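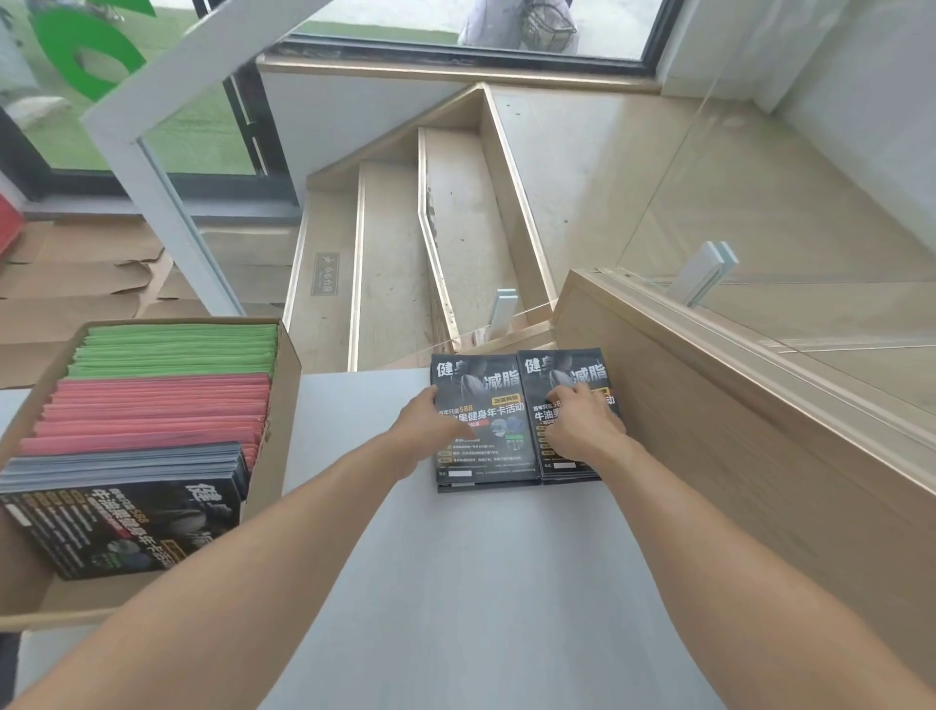
Door-to-door flyer distribution in Bolcombe is priced by the drop, and the drop is where most of the money goes missing. Shalini Sandhu, who schedules routes for Goel, puts the standard run at 3,000 pieces. The last audited one reached 2,586 mailboxes.

"The gap is mostly locked lobbies," she said. "You plan on a map that shows doors, and the crew meets an intercom."
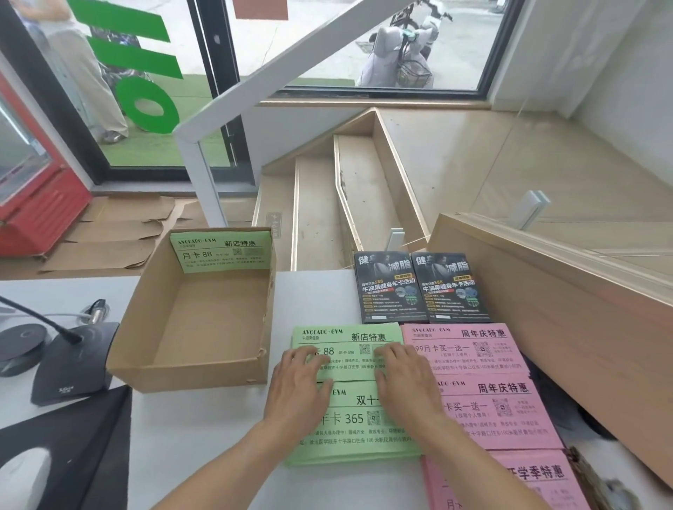
Routes are now cut into 17 blocks, each walked by a pair. Leftover pieces are weighed at the depot in June and the counts adjusted. "A scale is accurate to 2 sheets if the paper stock is uniform. Mixed stock has to be sorted first."

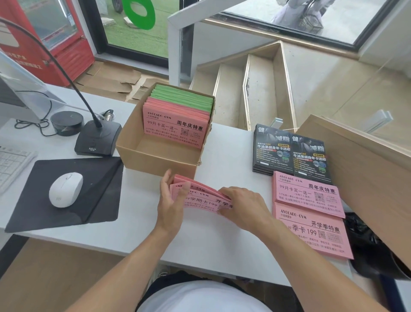

Banel disagrees on the weighing, arguing that paper takes up moisture in Prevport's summer and the figure drifts. Sandhu's answer was to store a control bundle on the same shelf.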